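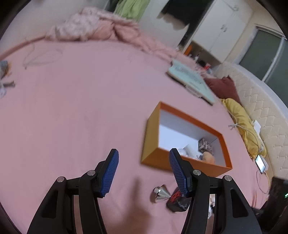

Tostanham Open Day

Monday, January 21, 2019
By Illia Kobzar

Search this site Enter keywords Go

The Tostanham Open Day is a public demonstration of hand-held gripper tools and the robot arms trained with them. It is run by Lonero, a maker of gripping hardware, at its workshop in Tostanham. Visitors watch household sorting tasks, try the tool themselves, and see the recordings used to train an arm.

Equipment

The tool shown is the Sorari, a two-finger gripper held in the hand and worked by a trigger. The fingers are black jointed linkages that turn on silver pivot screws. Each one ends in a blue ribbed rubber pad. A wide-angle camera on the tool looks out past the fingers, and its round field of view leaves dark corners in the recording. The trigger position is logged with the video. The standard Sorari weighs 266 grams without the camera.

The same fingers fit the wrist of the robot arm used on the day. Pads are changed after 1000 grasps, or sooner if the ribs show wear.

Box task

The main exercise is the box task. It is recorded in furnished bedrooms as well as at the workshop bench. An open box is set on the work surface with small household objects in and near it, and the operator moves the objects with the gripper alone.

In the bedroom version, the surface is a large bed with a pink fitted sheet. The box is rectangular, with an orange rim and a white interior, and lies at an angle near the middle of the bed. It holds a small dark patterned package shaped like a cube and a tan item of plush or fabric. A shiny metal cone lies on its side on the sheet just outside the box.

Each class of object calls for a different grasp. Package shapes with flat sides are taken across two parallel faces. Soft items are pinched at a fold and lifted slowly. Cones are the hardest class in the set, as the pads meet a sloping surface and the part tends to slide toward its narrow end. Operators are told to grip a cone near the base and to keep the fingers level.

A bed is used because a soft surface gives way under the fingertips. An approach height that suits a bench can press the pads into the sheet. Pillows, cables, and books are left in place during bedroom recordings, so that the training set includes ordinary background clutter.

Program

Visitors enter in groups of 16. A session has a short talk, a replay of recorded tasks, and a supervised turn with the Sorari, limited to 5 attempts per person. The arm demonstration follows behind a barrier. Visitor attempts are not added to the training set.

Software

Recordings are trimmed and labeled in Do, a program written at Lonero. Do marks the start and end of each grasp from the trigger log. Labels are then checked by hand. A revised version with support for two grippers is planned for February.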